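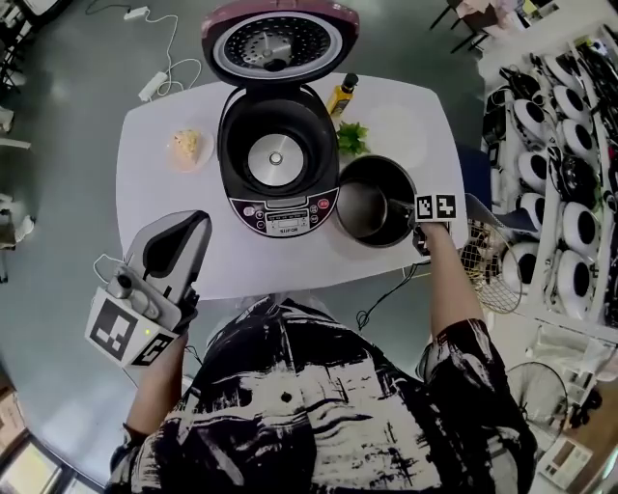
Cuaderno de taller, 11 de septiembre de 2024
Tema: reglas para la tarea de la arrocera con las pinzas de mano

Escribo esto con calma porque en julio quedamos en que las normas de mesa dejarían de vivir en la cabeza de cada cual, y ya va siendo hora (la culpa del retraso es mía, lo reconozco). Lo que sigue es el borrador para la arrocera y el cazo. Si a alguien le chirría algo, que lo anote al margen con toda confianza, que para eso está el cuaderno.

Empiezo por la corriente. Antes de colocar nada se mira por dónde van los cables, los de la pinza y los de cocina, y se decide un lado para cada uno. Un cable que pasa por el borde donde uno se apoya acaba tarde o temprano enganchado en la manga. Las regletas se quedan en el suelo, detrás de la mesa o a un costado, nunca en el camino de quien trabaja. Y el aceite, siempre al fondo y con el tapón puesto hasta que toque usarlo.

Luego, los marcadores. Cada cubo se limpia con un paño seco al principio de la sesión y no se toca con los dedos después de cocinar. Una mancha de grasa en una cara negra brilla con la luz del techo y nos estropea el seguimiento sin que nadie se entere hasta la tarde. Ronurel pide en su protocolo 2 comprobaciones, al abrir y al cerrar, y a mí me parece bien mantenerlas aunque den pereza.
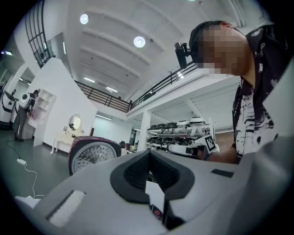

Dionysis Gkikas preguntó al leer el borrador si la comprobación de cierre vale también cuando se para solo a beber agua. Le contesté que no, que para una pausa corta basta con dejar la pinza en la mesa, bien apoyada, y mirar los cubos al volver. Queda escrito así, y gracias por preguntar, porque yo lo daba por sabido y no lo sabía nadie más que yo.

Sobre la tapa de la arrocera: se abre del todo, hasta el tope, antes de acercar los dedos de la pinza a la cubeta. Medio abierta no sirve. Tampoco se sujeta la tapa con una pinza mientras se trabaja dentro con la otra mano. El límite de cada toma lo dejamos en 300 segundos; en el proyecto Gukton probamos con 600 y los brazos se cansaban muchísimo, y un brazo cansado golpea el borde.

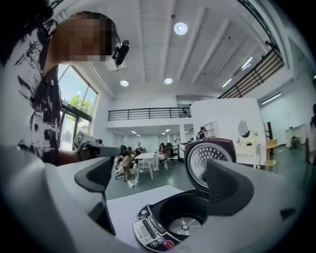 Mejor fijar también quién dice «alto», comentó una voz desde el otro lado de la mesa, porque si lo puede decir cualquiera pero no consta en ningún sitio, al nuevo le dará apuro. Tiene toda la razón y lo añado: cualquiera puede parar una toma, sin dar explicaciones, y la toma se marca como interrumpida en la hoja. No se borra.

Pendiente: pasar todo esto a la ficha 116, mandar copia a los de Nambiar y revisar con ellos el apartado de limpieza, que se me ha quedado cortito.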